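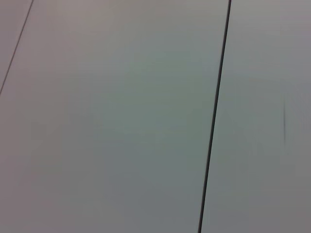
Pale grey with dark joins. Plain grey surfaces are going out of the Furnance range.

Furnance to drop grey from kitchen range, Gernberg shop says orders already in are safe

Kitchen maker Furnance is to stop selling its plain grey doors and worktops, the firm told its shops this week. Last orders at the end of February. After that it's whatever is left in the warehouse, and when that's gone it's gone.

The news came in a short email to shops just after 4pm. No big launch, no press call. Staff at the Gernberg branch found out when a customer rang to ask about it, having heard from her fitter.

Grey has been the firm's best seller for years. Not any more, it seems. Buyers have moved to greens, creams and darker wood, and the grey stuff has been sitting on pallets. Furnance did not give sales figures when asked. A spokeswoman would only say that demand had "softened" and that the range had "had a very good run".

Bezawit Zeleke, who runs the Gernberg shop, was less careful about it.

"People come in and the first thing out of their mouth is, anything but grey," she said. "Two winters ago they'd walk straight past everything else to get to it. I've got it at home. My sister has got it. The dentist has got it. I think everyone just woke up one morning and was fed up."

She said any order already paid for would be delivered as normal, and that includes orders where only the deposit has gone through. Customers who have had a quote but not put money down have until the end of the month. Quotes will not be extended. She was quite firm on that.

What about repairs?

This is the bit most people are phoning about. Someone with a grey kitchen fitted last year and a door that gets dented next year, what happens then. Furnance says it will keep spare doors, drawer fronts and end panels for 6 years. Hinges and runners are the same across all the colours so those aren't affected.

Worktops are trickier. A whole length may be hard to get once the stock runs down, and shops have been told not to promise a match. The colour shifted slightly when the firm changed supplier, so a new piece next to an old one can show up, mostly in daylight. Zeleke is telling people who think they might extend to buy the extra length now and put it in the garage. Flat, not stood on end, or it will bow.

Offcuts are being sold from the Gernberg yard on a first come basis. Cash or card. Bring something to tie them down with, staff won't lend rope after what happened last time.

Fitters not happy

Local fitters have been slower to cheer. Several said they had jobs booked for the spring with grey on the drawings, and customers now asking whether to change their minds. Changing colour means a new quote, and sometimes a new lead time too. The green doors are on a 12 week wait. Cream is better, around 3 weeks when last checked.

Gebretsadik, the family fitting firm on the Jullier road, said it had two kitchens half planned and would be calling both households tonight. "It's only a colour but it's a month of phone calls for us," the firm said in a message. It added that it would of prefered a bit more warning, say before the Christmas rush, when most spring jobs get signed off.

Furnance said it accepted the notice was short. Shops can pass on a small discount to trade customers who switch before the cut-off. The size of the discount is up to the shop. Gernberg hasn't set its yet, Zeleke says ask at the counter and be nice.

Why it went out

Depends who you ask. Some blame rented flats, done out top to bottom in the same shade until it started to look like a waiting room. Others say it is just the usual turn of things, and point to the avocado bathroom, which is apparently on its way back. A woman measuring up in the Gernberg shop yesterday afternoon said she had nothing against grey but her estate agent had told her it was putting viewers off. She was going for cream. Her husband wanted the green and had been sent to look at taps.

Not everyone is glad to see it go. One caller to the shop asked if he could reserve enough for a kitchen he has not bought the house for yet. He was told no.

Resale is another worry that keeps coming up. Agents we tried in town were split. One said a clean grey kitchen still sells a house faster than a tired one in a fashionable colour. Another said buyers now knock money off for it in there heads, even when it is nearly new. Neither wanted to be named.

What replaces it

Furnance is bringing in a shade it calls Jullier, after the valley. Samples are not in the shops yet. From the printed card it looks like a warm off-white, a bit like porridge, though the card is not much to go on. Prices to match the outgoing range, the firm says, with worktops to follow later in the year. No date for those.

Display kitchens in grey will be sold off as they come down. Gernberg has two. One is already spoken for, the other has a sink cut-out on the left and no oven housing, price on asking. Buyer collects.

The shop is open until 6 every evening this week for anyone wanting to sort out an order. Phone lines have been busy, so if you can't get through try after lunch or just go in.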